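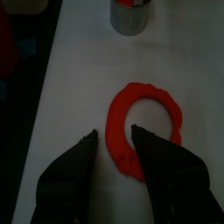

Thu 25 February

Salt dough shelf trial, continued. Looking at whether the lower-salt recipe keeps as well as the standard one once the tubs have been opened.

Base is the Mollon plain flour, same sack as last time. Salt is Flotard fine. Oil is whatever is in the cupboard, which needs fixing before anyone repeats this. Water went in at 80 C for both batches, stirred by hand until it pulled off the side of the pan, then kneaded on the steel bench.

Batch A: 200 g flour, standard salt.
Batch B: 200 g flour, half the standard salt, cream of tartar unchanged.

Both colored after kneading. Adding color to the water gives a more even result but stains the pan, and the pan is shared.

B is softer out of the pan and stays tacky until it cools. Took extra flour to get it off the bench. I did not weigh the extra, so the B ratio in the table is slightly wrong. Will weigh next time. A behaved as usual: firm, a little grainy, cracks when bent sharply.

Bend test: roll a rope, close it into a loop, leave it uncovered, look for cracks on the outer curve. A cracked first at the join. B held at the join but sagged, so the loop ended up wider at the base than at the top. Sag is not in the scoring sheet. Added a column for it.

Water activity meter (the Bansal) read high on the check standard again. Cleaned the chamber, let it sit with the lid closed, ran the standard a second time. Better but still outside the limit on the card. No readings recorded today. The February numbers for the opened tubs should be treated as suspect until it has been recalibrated - I have marked them in the file and left them in place.

Tubs: the Wistidix ones with the snap lid lose weight faster than the screw tops. Probably the lid seal, since the walls look the same thickness. Weighed on the 2000 g balance, which is too coarse for this. Use the small balance from now on, and tare with the lid on.

No mold seen on any opened tub of A. One opened tub of B has a sour smell, no visible growth. Kept it, lid taped, moved to the lower shelf away from the others. Do not open it at the bench.

To do
- weigh the bench flour for B
- recalibrate the meter, repeat both standards
- make 2 more tubs of B with screw tops only
- pick one oil and write it on the recipe card
- order Flotard fine, more than half the bag is gone
- next full weighing in March, same shelf, same order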